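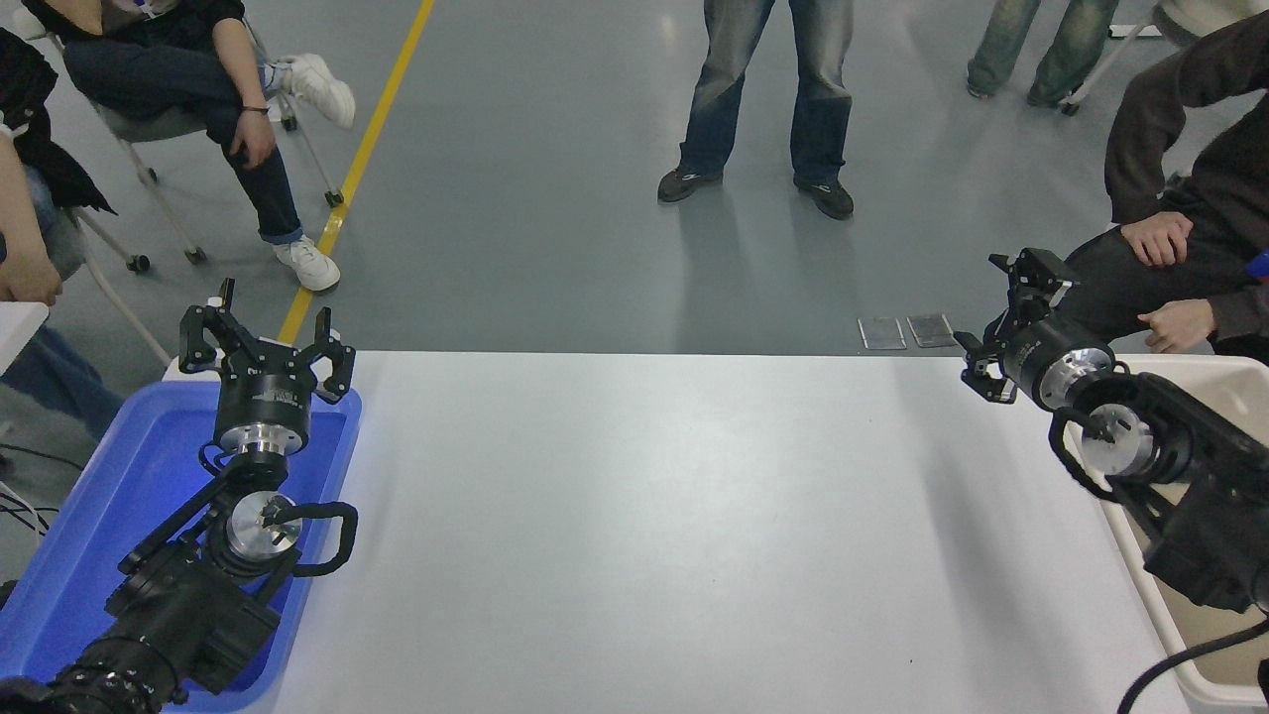
Trucos de taller: mantener a punto una celda de dos brazos

Oct 3, 2023

Apuntes rápidos, sin orden. Sirven para la nuestra (dos brazos negros, pinza paralela en cada uno, mesa blanca en medio) y supongo que para cualquiera parecida.

Antes de encender
Pinzas abiertas. Siempre. Si arrancas con los dedos cerrados sobre algo, la puesta a cero sale mal y te enteras media hora después.
Manos fuera de las bandejas. Y sillas con ruedas con el freno echado o lejos de la mesa, que se van solas.
Seta de emergencia probada, una por brazo. Diez segundos.

Cables
Lo que más se rompe, con diferencia. Dejad bucle de sobra en la muñeca y en el codo, que el brazo pueda girar entero sin tirar. Bridas de velcro, nada de plástico apretado: muerde la funda y en febrero tuvimos que cambiar un mazo completo por eso.
Los del suelo, pegados a la pata de la mesa o con canaleta. Un pisotón en el conector y a buscar el fallo toda la tarde.
Etiqueta en las dos puntas. En las dos!! El repuesto bueno es el Porketti de 125 cm, el de 89 se queda corto en cuanto estiras el brazo hacia el fondo.

Mesa
La blanca brillante se limpia en nada pero refleja. Si la cámara se vuelve loca, antes de tocar parámetros bajad la persiana o moved el foco. Alcohol y paño de microfibra, nunca estropajo, deja velo y luego peor.
Bandejas de plástico a los lados: van de maravilla para que no rueden los tornillos. Una de cada color y así se sabe qué pieza es de qué brazo. Vaciarlas los viernes.

Pinzas
Dedos: mirar que cierren paralelos. Truco, una tira de papel entre las puntas y tirar; si sale por un lado y por el otro no, hay holgura.
Tornillos de la brida de la muñeca, repaso cada 20 horas de uso. En cruz, no en círculo. Fijador medio, el azul. El rojo NO, que luego hay que calentar.
Grasa: la Estmont de tubo, una gota. Si rebosa te has pasado y coge pelusa.

Tapas de las articulaciones
Las redondas plateadas se marcan con mirarlas. Quitar con ventosa pequeña, no con destornillador. Al volver a ponerlas comprobad que el cable no queda pillado debajo, me ha pasado dos veces.

Calibrado
Si el brazo izquierdo y el derecho no se encuentran en el centro, primero apretar la base y despues recalibrar. Al revés es perder el tiempo. El programa de Surnora guarda copia, pero hay que darle a guardar a mano. La referencia de la junta de base es la 1865, que en la web no hay quien la encuentre.

Suelo
Repasar la línea amarilla cuando se desgaste, con cinta vale si hay prisa. La gente que mira, detras de la línea miestras se mueve.

Pendiente: lo de los rodamientos, otro día.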